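Zadska Under-Desk Cable Tray Review: Six Months With My Wires Off the Floor

I put off buying a cable tray for years. My desk sits in the corner of the room we grandly call the study, and underneath it there was a heap of cords that had been growing since we moved in. Two monitors, a laptop dock, a printer, the router, a lamp, a pair of speakers and a phone charger or three. Every time I vacuumed I ended up on my knees holding a bunch of wires in one hand and the hose in the other, and I would tell myself that this was the month I was going to sort it out.

Well, it finally happened in December, when I pulled the router plug out with my foot in the middle of a work call for the second time in one afternoon. That same evening I sat down and started reading about trays. 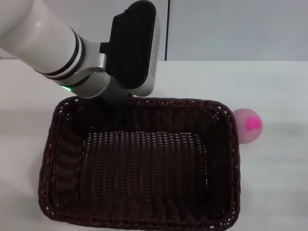 Reading time: 6 minutes

I looked at three before I bought. The first was the Melis, which is a wire mesh basket that clamps onto the back of the desk with no drilling at all. The second was a fabric sling from Givside, very cheap and very light, a bit like a hammock for your power strip. The third was the Zadska, a folded steel channel that screws to the underside of the desktop and has a lid that swings down on one side. I ordered mine through Cendis, a small office supply shop that I've used for chairs and lamps before, and it turned up in a long flat box two days later.

The price was $90 for the long version. I know, that's a lot for a bent piece of metal! The Melis was cheaper and the Givside was a good deal cheaper again, and I went back and forth for a week. What won me over was the lid. I have had open baskets before, at an old job, and they fill up with dust and paper clips and the odd pen, and the cords creep back out over the top edge whenever you move something.

What you get

In the box there's the channel itself, the lid, two end caps with soft rubber slots for the cords to pass through, ten wood screws, a bag of hook and loop ties and a folded paper template. Mine is the 115 centimeter model, and it's made for desks that are 140 or wider. There is a shorter one too, and if your desk has a crossbar underneath I would measure very carefully before choosing, then go and measure again after a cup of coffee. I nearly bought the wrong one.

The finish is a plain white powder coat with no sharp edges that I could find, and I did run my fingers all the way along looking for them. The ties are better than I expected. They're wide, they hold, and there were enough of them that I had a few left over for the cords behind the television.

Putting it up

The instructions say to do this with the desk in place. Please don't. I tried it that way for twenty minutes, lying on my back with a drill over my face and sawdust in my eyes, and then I gave in, cleared the whole desk and turned it over on a blanket. It went so much faster after that. You tape the template down, mark the holes, drill your pilot holes (put a bit of tape around the drill bit so you know when to stop, my desktop is only an inch thick) and then the channel goes straight on.

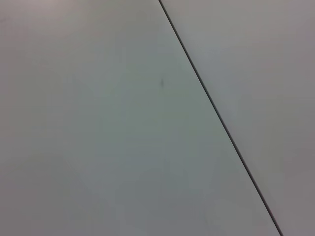
Check how thick your desktop is before you choose a screw length.

One small grumble is that the template is printed on very thin paper and it had been folded so many times that it wouldn't lie flat. Mine was off by the width of a pencil line at one end, and I had to redrill one hole. You can't see it with the desk the right way up, but I know it's there.

From clearing the desk to plugging the last thing back in, I'd say it took me most of a morning. A good part of that was spent sorting cords. I found two chargers for phones I no longer own and a cable that wasn't attached to anything at either end.

Living with it

The lid is the best part and I'll say it again for anyone who skipped down here. It hangs on a simple hinge along the back and clicks shut against two magnets at the front. When I want to add something I reach under, pull it down, lay the cord in and push it up again. The magnets have never let go on their own, and that's with a six-outlet power strip, the dock's big power brick and the brick for the printer all sitting inside.

Heat was my main worry before I bought it, with all of those bricks shut up together. There are long slots cut in the bottom, and I've put my hand in there after a full working day a good number of times. The bricks are warm, much as they were on the floor. I do keep them spread out with a gap between each one, and I would not stack them.

Vacuuming now takes me no time at all. One cord runs down the back leg of the desk to the wall, inside a white sleeve that I bought separately, and everything else is up off the carpet. The router went up too, stuck to the side of the desk with strips, so my foot can't get at it anymore – a great relief to everybody I work with.

There are a few things I'm less happy about. The end caps are a tight fit for thick plugs, so you have to take the cap off to get a big plug through and then press it back on, and after a few goes one of mine has started to feel a little loose. The channel also hangs lower than I pictured. If you're tall, or you like to cross your legs at your desk, mount it as far back as it will go. I left room behind mine for my fingers and I think I left too much, as my knee still finds it now and then.
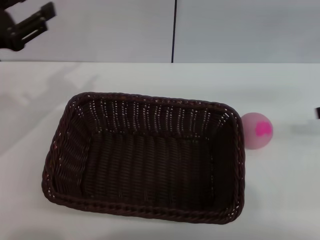 A light, plain wall makes loose cords stand out more.

How it compares

A friend from down the street has the Melis, and I've helped her with it twice now, so I feel I can say a few words. It's a perfectly good basket. The clamps are strong, it went on in five minutes, and if you rent your desk or it's made of glass then it's really your only choice of the three. It does shift a bit if you lean on the desk, and you can see the whole tangle from across the room.

The Givside I only had for a weekend before I sent it back. It sagged in the middle with one power strip in it. For a laptop charger and a lamp it would be fine.

When I last looked, the Zadska had 1,112 reviews on the Cendis site, and most of the unhappy ones were about the template. I believe them! A stiffer sheet of card would fix it.

Would I buy it again? Yes, I would, and I've already got my eye on the short one for the sewing table. I'd just cut my own template out of a cereal box first, and I'd turn the table over before I so much as picked up the drill.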